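Morngate Opens Shared Equipment Planning Program for Small Workshops and Service Businesses

First buying round will cover hand-held grippers, tabletop arms and the benches, power and storage that go with them

TROLEMLOW, 2023-07-22 – Morngate, the equipment planning and leasing firm based in Trolemlow, is very pleased to announce the opening of its Shared Equipment Planning Program, a service for small workshops, repair businesses, care providers and training centers that would like to bring some automation into their work and would also like to know, before they sign anything, what the whole thing is going to cost them.

The program grew out of conversations we have been having with customers for a good long while now, usually over the second cup of coffee and usually after the official part of the meeting was over. A business would come to us with a price for a robot arm, or for a set of grippers, and ask whether it was a fair price. Very often it was. What was missing from the page was everything else: the table the arm would be bolted to, the spare finger pads, the outlet on the wrong side of the room, the hours that somebody on staff would have to be taken off their regular job to learn the thing. Some customers found those costs in the first month. Others found them in the second year, when the budget had already been spent on something else.

Under the new program, a business or training center that is thinking about buying will first go through a planning period with a Morngate advisor. The advisor visits, talks to the people who do the work now, and writes up a plan that covers the purchase itself along with installation, consumables, training time, insurance and storage. Customers can take that plan to any supplier they like. Those who want to can join one of our shared buying rounds, in which several smaller orders are placed together so that everyone gets the terms a larger buyer would get.

"I have sat in so many kitchens and back offices with people who run lovely little businesses and who feel a bit embarrassed that they don't know what a spare gripper pad costs," said Olesia Karpenko, head of planning services at Morngate. "Why would they know? They know how to mend a coat, or run a laundry, or keep a home for older people going with four staff out sick. Our part is to know what the pad costs and how many they'll go through in a year, and then to write it down in a place where they can find it again."

What the first round covers

The first buying round is open now and brings together orders for three groups of equipment.

The first group is hand-held grippers, the kind a person carries and closes with their own hand while a camera records the motion. These have become a common first purchase for businesses and training centers that want to record how a task is done before they decide whether a machine should be doing it. They cost a great deal less than an arm, they can go home in a tote bag, and a new person can be using one by lunchtime. The plan for this group sets aside money for replacement finger pads and for a second set of fingers, because ribbed soft pads do wear and a worn pad changes how a cloth or a small part sits in the grip.

The second group is tabletop arms for light handling: sorting small parts, moving folded textiles, setting out trays. Here the plan looks hard at the bench. A bench that is perfectly good for a person to lean on may sway under an arm that starts and stops all day long, and we would much rather a customer hear that from us while the order is still a piece of paper.

The third group is what our advisors have always called the dull list, and they say it with affection. It includes work tables, floor protection, cable covers, lockable storage, labels, batteries, chargers and memory cards. On one recent plan, the dull list came to $4,000, and the customer had budgeted $600. No item on it was expensive by itself, and all of it was needed in the first week.

How the round is paid for

Each customer taking part in the planning period pays a flat fee of $427, and that fee is taken off the first invoice if they go on to buy in a shared round. If they decide to buy elsewhere, or to wait, they keep the written plan and owe us nothing more. We have already had one business finish its plan and decide that what it really wanted was two better sewing tables and a part-time colleague. We were happy to help with that, and the advisor threw in the name of a good table supplier.

Equipment ordered in a round may be bought outright or leased. The lease includes one swap of finger pads and one checkup visit in each year it runs. Customers who lease may move up to a larger machine partway through without starting a fresh agreement, and they may also move down to a smaller one, a choice that our own sales team did raise an eyebrow at when it was first proposed. We kept it in. A person who can back out of a large machine without losing their shirt is a good deal more likely to try one.

Partners

Two firms are joining Morngate for the opening of the program. Brøndum will supply benches and storage for the first round and has agreed to hold its prices from the day a plan is signed until the order is placed, so that a customer who needs a few weeks to talk to the bank doesn't come back to a different number. Domus, which manages shared buildings for small businesses, will offer program customers a short-term room for trying out equipment before it goes onto their own floor. We are grateful to both of them for their patience with our spreadsheets – and there have been many spreadsheets.

Planning for the everyday job

One of the things we ask every customer to do is choose the job first and the machine afterward. It should be an ordinary job, the kind that comes up every day, with the ordinary clutter left where it is. Handling a soft cloth on a white table with small bits and pieces scattered along the back of it will tell a buyer more about pad width, reach and grip than a whole afternoon spent with a catalog.

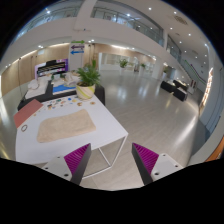
The advisor then helps turn that job into lines in a budget. How wide does the gripper need to open? How much clear table does a person need on either side? What happens to the plan if the work has to be done in a public building, with other tables close by and lights reflecting on a shiny floor? These sound like small questions, and they are, but each one has a price next to it, and together they can easily make the difference between a purchase that gets used and one that ends up under a dust sheet.

We also ask customers to name the person who will look after the equipment and to give that person hours for it in writing. The planning workbook has 108 lines in its present version, and the staff time line is the one most often left blank when we first see it. We fill it in together.

"People worry that planning will slow them down," Karpenko said. "It does, a little. I would say it slows you down by the length of a good long conversation and a walk through your own workroom with a tape measure. After that you know what you're asking for, the supplier knows what they're selling, and your bookkeeper can sleep. I'm very fond of bookkeepers. My mother was one, and she would have sent most equipment quotes straight back with a pencil mark in the margin."

Who can apply

The program is open to businesses, training centers and care providers of any age, whether or not they have bought automated equipment before. Applicants do not need a technical person on staff. They do need one task they would like to look at, a rough idea of the space they have, and somebody who can spend a morning with the advisor.

Places in the first round are given in the order that applications come in. Applications received by the end of July will be planned together, and later ones will be carried over into the following round with the fee unchanged. Groups of neighboring businesses are welcome to apply as one and share a single plan, provided they can agree on where the equipment will be kept overnight.

Application forms and a sample page of the planning workbook can be picked up at the Morngate office in Trolemlow or requested by mail. Advisors are also glad to talk by phone with anyone who isn't sure whether their idea is big enough to bother us with. Please do bother us.

About Morngate

Morngate plans, sells and leases light automation and workshop equipment to small and medium-sized businesses. Its services include purchase planning, shared buying, equipment leasing, installation and yearly checkups. The company works from its office and showroom in Trolemlow.

Press contact

Olesia Karpenko, Head of Planning Services, Morngate, Trolemlow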